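Retley two-handed gripper kit: buying notes and review

Posted 15 May 2022 by Rūta Avotiņš
Filed under: Equipment, Budgeting

Verdict in brief: sound mechanics, slow paperwork, poor spares policy. Worth the money if you plan for two complete sets from the outset. Hard to justify if you only want to try the method for a month.

What was bought

The Retley kit is a pair of hand-held grippers with a camera mount on each, sold for recording manipulation tasks by hand so that the recordings can be used later to train an arm. We ordered it through Jundudwood, the only reseller that would quote with delivery included. The price for one pair, with mounts, two chargers, a calibration board and a soft case, was 2,439 euros before tax. Cameras are not included. Memory cards are not included either, although the product page shows one.

We also asked for a quote from Jõgi, whose kit does much the same job. Their unit price was lower, but the handles are sold separately, the fingers are a different size again, and the software licence renews yearly. Over a planning period of two years the difference was too small to decide anything. Retley was chosen on delivery time.

Build

The fingers are black, with open triangular cut-outs in the arms and dark blue pads at the tips. The linkage is held by plain screws that can be reached with the key supplied. I have had one finger off and back on in under five minutes, and the alignment returned without fuss. Play at the joints is low out of the box. It increases with use and can be taken up by tightening, up to a point. After that the bushes need replacing, and Retley does not sell bushes. It sells a finger assembly.

The pads are the part to watch. They grip card, cloth and hard plastic well enough. On thin film they either catch or slide, depending on how square the approach is, and operators learn to come in flatter. Budget for pads as a consumable. The manual gives no service life and the reseller could not supply one.

Trigger travel is long. People with small hands report this first and keep reporting it. A shorter lever is listed as an accessory and has been out of stock each time I looked.

In use

Most reviews of this class of tool are written at a clean bench with coloured blocks. Our work is ordinary household tidying: bags, small packets, boxes, things on a patterned cloth, with chairs and curtains behind. The kit should be bought with that kind of room in mind. Clearance between the two grippers matters more than reach, and a small table fills up quickly once both are over it.
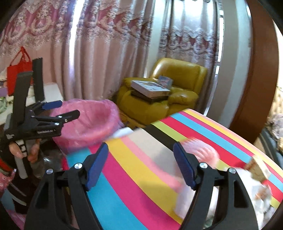

Oksana Stelmakh wrote in after the first draft of these notes to say that the budget line I gave for spares was too low. Her group had costed one pair and no second set, and lost a full week of recording in May waiting for a finger assembly. She would put the second pair in the original order, drop the case, and haggle over carriage.

I agree with her on the second pair and have changed the figures accordingly. I do not agree about the case. The mounts stand proud of the body and will take a knock if the grippers are left in a drawer.

Software and setup

Setup took one afternoon. The calibration routine is clear as far as the last step, where the manual refers to a menu that has since been renamed. Support answered by email the next morning with a corrected page. Files come off in an open format, which saved us a conversion tool we had already put in the plan.

The two grippers must be paired at the start of each session. If one drops out, the recording carries on with a warning in small type, and the operator will not see it while working. Check the log before packing up. We now treat this as part of the session and allow time for it.

Lighting is left to the buyer. A bright window behind the work makes exposure harder to settle, and we lock it by hand before starting. No extra lamp has been bought so far.

Costs to plan for

Kit, one pair: 2,439 euros
Spare finger assembly, pads and one set of screws: 525 euros
Cameras: depends on what you already own
Cards and a reader: small, but put them on the order or somebody will pay out of pocket
Operator time: the largest line in any plan longer than a month

The last of these is the one most often left out. The equipment is cheap beside the hours spent holding it. When comparing kits, I would give more weight to the handle and the trigger than to the quoted accuracy, as a tired operator makes bad recordings whatever the linkage is doing.

Storage should be priced too. Two cameras running together fill a disk faster than the Retley planning sheet suggests, and its example assumes a lower resolution than the one it recommends elsewhere.

Alternatives

Grurnlow offers a rental scheme with the same general layout of tool. For a short trial it is the sensible route. The deposit is high and wear to the pads is charged at the return, so read the schedule before signing. Past the first quarter, buying costs less.

Building your own is possible if you have a printer and someone patient. We priced it and stopped at the linkage. The parts were cheap and the labour was not.

Points for and against

For: low play when new, easy to strip and reassemble, open file format, prompt support.
Against: long trigger, bushes not sold separately, dropout warning too easy to miss, cameras extra.

Ordering notes

Ask for the finger revision in writing. Two revisions are in circulation and their pads do not interchange. Ask also for the tax treatment of the spares, which Jundudwood invoiced separately from the kit and under another code, so that our finance office sent the order back once. Lead time on the second pair is currently longer than on the first, and the price is held for 30 days from the quote.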